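Sendano, release 5: the gallery

Sendano is the grasp planner we write at Jullon. It takes in camera frames and puts out finger poses, and between those two it holds a great many opinions about friction. Release 5 went out in May. People keep asking what the work looks like, and the answer is mostly a terminal, so the gallery is short and the captions do the lifting.

The main change is in how the planner treats flat things. Release 4 handled a mug well enough. Give it anything thin and pale on a pale background and it would propose 14 grasps, all of them on the table.

The old depth filter took the blame for this through most of the winter. We rewrote it. The grasps stayed on the table, now with better depth.

What helped was Ultgate, our edge scorer, which looks for one straight border it can trust and ignores the rest of the surface until it has one. It had been sitting in a branch named "temp" for longer than anyone cares to admit.

Training ran on 1,427 clips, of which 429 were thrown out by the Ishida checker for timestamps that ran backward. The checker is strict and has no sense of proportion. We have grown fond of it.
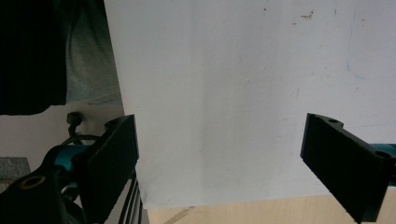
Smudges are still a problem. The scorer likes contrast, and a mark on a plain surface gives it plenty, so now and then a scuff gets promoted to an edge and the planner closes on it with total confidence. Raising the minimum edge length fixes most of these and breaks business cards.

Closing width is the other open item. The planner picks a number, the controller picks a slightly different one, and both write to the same log – politely, at 2 a.m., for hours. Patches welcome on either side of the argument.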